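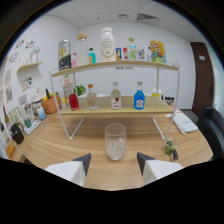 A glass of ice on a wooden table.

The case for printing serving volumes on menus

Cold drinks are sold by the glass, and the glass is not a unit. A menu that lists an iced tea at a fixed price says nothing of how much tea is supplied, and ice makes the gap wider. Water expands by roughly a tenth when it freezes, so a measure of ice by volume overstates the water in it, and the spaces between cubes hold liquid that the eye does not judge well.

Carmela Prieto put this to the licensing panel in Flindincombe in December. Her proposal was that any soft drink served over ice should carry a stated liquid volume in millilitres, ice excluded. The trade objected on grounds of cost. I find the objection weak. Spirits are already poured to a measure, and a line on the inside of a jug costs very little.

A fair objection concerns melt. A drink left standing gains volume and loses strength, and no label can follow it. The rule should therefore apply at the point of pouring, with a tolerance of 9 ml on a stated 100.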